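**Litatetti Student Project, Prutden Technical College - Diary, November**

*Afternoon session, Woo Laboratory. Entry written up the same evening.*

## 1:15 p.m. Opening of the session

The group met in the Woo Laboratory at the usual time. The safety reading was completed and signed, and the emergency stop was tested from both sides of the table. The first-year members were reminded that hair must be tied back and that bags are to be left in the corridor lockers. Two bags had to be moved.

The previous entry left open the matter of the left hand, which had been closing later than commanded. The controller settings were restored from the Bidix copy made in October and the delay did not return during warm-up. The item stays on the fault list until it has been absent for a full week.

The subject set for the afternoon was plate work: an object is to be moved between the plate and the cloth, under the control of a student operator, and each attempt is to be saved with its own label. The set at present holds 465 attempts, of which 376 have passed review. The remainder will be looked at again before any are discarded.

## 1:40 p.m. First operators

The pumpkin shapes were used first. Operators were instructed to approach slowly, to hold the open hand beside the object, and to close only when satisfied with the position of the thumb. Several closed too early. One operator asked to lower the table height, and this was refused for the present, as earlier attempts were all taken at the current height. 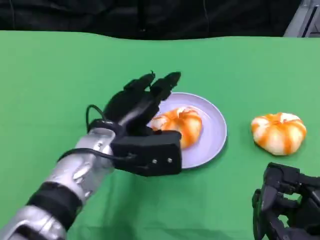
Could the approach be marked separately from the grasp, one of the second-year members asked, so that a good approach followed by a poor grasp would not be lost in review? The same member pointed out that the present label gives a single pass or fail for the whole attempt, and that reviewers had been disagreeing over precisely these cases.

The suggestion was discussed at the table. It was agreed that a second label would be useful and that it should be tried on today's attempts only. A member familiar with Bidix added the field during the change of operators. The older attempts will keep their single label until the group has decided whether the additional work is justified.

The change of operators took longer than planned - some 30 minutes, including the calibration of the gloves for a member with small hands. The finger straps on the left glove are worn and a replacement pair should be ordered before the end of term.

## 2:50 p.m. Work from the wrist view

The second group of operators worked with the main view switched off and the wrist view alone on the screen. This was the first time the exercise had been attempted by students in their first year. They were told beforehand that the image from the wrist turns with the wrist, and that "up" on the screen would not always be up on the table.

Opinions differed on the difficulty. Those who had practiced mostly with the main view found it hard to judge how far the fingers were from the cloth, and tended to stop short. Others preferred the wrist view for the last part of the movement, when the fingers are on either side of the object and the position of the plate matters less.

Operators were asked to state aloud when they considered the fingers wide enough, and the partner at the keyboard wrote down the moment. This slowed the work but gave the reviewers something to compare with their own judgment.

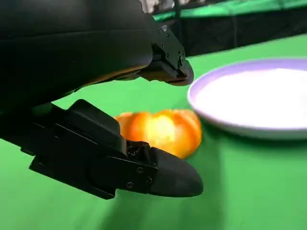 ## 3:35 p.m. Change of object

The rubber duck was brought out for the last part of the session. It has been unpopular with the group since September. The body is soft, the head is easily caught, and the outline differs greatly according to the direction in which it faces. For these reasons it was kept in the set when the objects were revised.

Members were asked to vary the placement between attempts and to leave the plate on the cloth throughout. The rule on touching was repeated: if the fingers push the object before closing, the attempt is saved and the contact is written in the notes. Attempts must not be restarted in order to obtain a cleaner one. 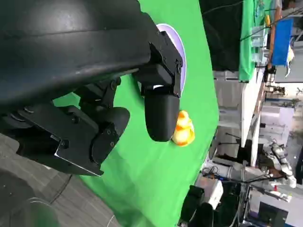 ## 4:20 p.m. Close of the session

The group recorded 92 attempts in the afternoon, all under the new double label. Review has not begun. The arms were returned to the rest position and powered down in the order given on the wall sheet, and the gloves were hung to air.

Matters carried forward:

- Left hand delay: watch for one week.
- Replacement glove straps: request to be submitted to the department office.
- Second label in Bidix: reviewers to report on the disagreements at the next meeting.
- The green cloth should be pulled flat before each block of attempts. This was forgotten after the break.

The laboratory key was handed in at the Prutden front desk at 4:45 p.m.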